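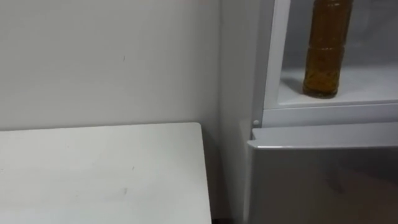 Drosley Winter Vaccination Outreach
Progress report to the Tolentino Fund, second period
Prepared by Leanne Pilkington, project lead

Short version first as I know the panel has a stack of these. Clinics are running. Flu uptake among over-65s better than last winter, Covid booster uptake worse than we wanted. Money on track apart from transport. One decision needed from you, see near the end.

Where we are

Target for the period was 400 vaccinations across both sites. We did 79 short of that. Most of the gap is October, when the Drosley hall clinic opened late and we lost the first two sessions. November was fine. December has been good so far, helped by the cold snap and by half the town having a cough.

Flu and Covid jabs are now offered at the same appointment. Most people take flu. Fewer take both. The usual answer at the desk is "I had that last time" or "isn't that over now". We've stopped handing a leaflet at that point and get the nurse to have a quick word instead, which takes longer but people do stay and listen.

Ziltunstead is the harder site. Bus goes twice a day and the afternoon one leaves before the clinic finishes. Remedios Tiongson has moved the start to 10.30 so people can come in on the morning bus and get home on the same one going back. Attendance picked up the week after. Too early to say if that holds.

Care homes

Both care homes on our list visited once. Second visits booked for January, for residents who were poorly first time round or had only just been discharged from hospital. Staff uptake is low in one of them. Manager there is supportive but the night staff can't come to a daytime session, so we're trying a 7am slot to catch them at handover. Will report back.

Consent forms were slow. A lot of families live away and the paper form goes in the post, sits on a mat somewhere, comes back after the visit. We now ring first and send the form second. Remedios has written a short phone script, happy to share it with your other grantees if useful.

Masks and visiting

You asked about this at the last call. No rule at our clinics. Masks on the table by the door, people take one or they don't. When the surgery in Drosley brought masks back for its waiting room in November we had a run of calls asking if ours were the same, so there's now a line on the poster and on the answerphone message. Calls stopped.

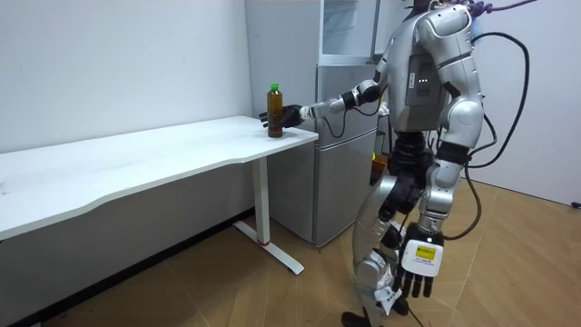 Bookings and the phone line

Booking moved over to Adent in October. Mixed. Reminders by text are good and missed appointments are down. But the system won't let one person book for a couple with a single mobile number, and a good share of our older patients share a phone. The workaround is to book the second person by hand at the desk. Adent say a fix is coming in the new year. I have asked for that in writing and will forward it when I get it.

Phone line is open 9 till 1. Busy for the first hour, then quiet. We tried an afternoon session for a fortnight and it wasn't worth the wages, so have gone back to mornings only. Voicemail gets checked at 4pm.

Stock

One fridge alarm at Ziltunstead, in November. Door not shut properly after a delivery. Temperature log checked with the pharmacist, the batch was quarantined and then cleared for use. No doses lost. Checklist now taped to the fridge door and the delivery sheet has a second signature on it. We did throw away a small number of opened Covid vials at the end of quiet sessions. To cut that down we keep a standby list of people who live close by and can come in at short notice — 2 of the names on it have been called so far and both came.

Money

Staffing is on budget. Printing under, mainly becuase we dropped the second leaflet. Room hire as forecast. Transport over. Taxis to Ziltunstead for patients who can't manage the bus cost more than we put down in the bid, the local firm put its prices up in the autumn and there isn't another one. At current rates the transport line runs out before the end of February.

Decision needed: can we move the printing underspend across to transport? It would cover us to the end of the grant if nothing else changes. A yes by email is enough for our side. If you need the full variation form let me know and Remedios will fill it in.

Next period

Keep both sites going to the end of March. Care home second visits. School-gate session for the under-fives' nasal flu spray, date to be agreed with the head, who is keen but has inspectors due. 100 reminder letters to patients with no mobile number on record, going out second class straight after the holiday. One evening clinic in Drosley, as a trial, for carers and people at work.

Risks, briefly. Nurse cover in January is thin, one of ours is on leave and the bank nurse isn't confirmed yet. Snow at Ziltunstead, the lane doesn't get gritted. Norovirus closed one of the care homes to visitors last winter and could easily do it again, in which case the second visit slips to February.

Figures by site and age band are in the spreadsheet sent seperately. The column headed "other" is walk-ins with no registered GP, we're chasing those records with the surgery. I'm in the office most mornings before 11 if anyone wants to talk it through.

LP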